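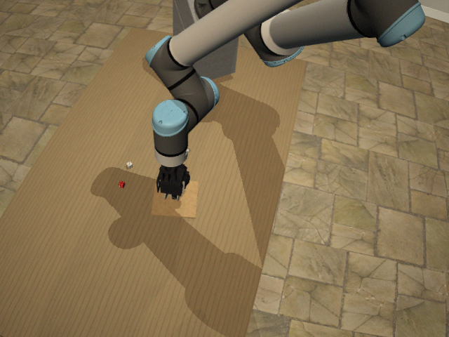 1/ Reading the Drondden report on "brand storytelling" so the rest of you don't have to. It's 62 pages. I've had two coffees and I have doubts.

2/ The headline claim is that audiences remember a product 17 times better when it comes wrapped in a story. Seventeen times better than what? I went looking for the comparison. It's in an appendix, and it's a plain list of product features read aloud by a presenter. Well, sure.

3/ Also, "remember" means "picked the right name out of four, the same afternoon." I'd call that a short quiz.

4/ Sample size: 119 people. Two dropped out, so 117 in the results, except on the chart everybody is sharing, which still says 119. Sloppy, or the chart was made first. I lean toward the second but can't prove it.

5/ Who were they? Students in a communications program in Darulau, recruited by their own instructor. I used to teach those classes. Students in week nine will tell you they love narrative. They've been graded on loving narrative since week one.

6/ Then there's the case study, the Toivonen campaign. Short films, one family, a bakery, a grandmother with a secret. You've seen it. Your aunt has shared it.

7/ Report says the campaign "transformed the relationship between the brand and its community." Sales figures? None. Return customers? None. There is a word cloud. The biggest word in it is "bakery."

8/ I want to be fair here. The films are good! The second one is lovely, the bit with the phone call got me. My problem is with the sentence that says a lovely film changed what people bought, when the people writing it had a year to check and didn't.

9/ Someone will ask about engagement. Shares went up in December. They also ran a prize drawing in December where you had to share the film to enter. That's on page 41, in the part about "seasonal activation."

10/ Balthasar Zwahlen wrote to me after my last thread and said I'm too hard on this stuff, that small studies are how a young field gets started. Fair point, and I told him so. But then write "small study" on the cover. The cover says "The Definitive Guide."

11/ He also asked what I'd accept as evidence. Okay. Two towns, same product, same spend. One gets the story, one gets a boring ad with the price in it. Wait three months. Count what gets bought. Publish it even if the boring ad wins.

12/ I pitched exactly that when I was doing PR work for Stidport. Everyone in the room liked it until we got to the last part.

13/ Meanwhile I've now seen this report quoted in a conference program, two newsletters and a job ad. The job ad wants a "chief story officer." It wants five years of experience. In what, it doesn't say.

14/ Something I'd love a student to dig into: the report cites an earlier white paper for its theory of "narrative trust." I opened the white paper. It cites a talk. I found the slides for the talk. They cite Drondden.

15/ If you work at an agency and your boss forwards this to you, ask for the data file. I did, Nov 14, 2019, through the contact form. Got an automatic reply thanking me for being part of their story.

16/ Will add to this if a person writes back. Replies are open, and if you were one of the 117 (or the 119) I'd really like to hear what they asked you and in what order.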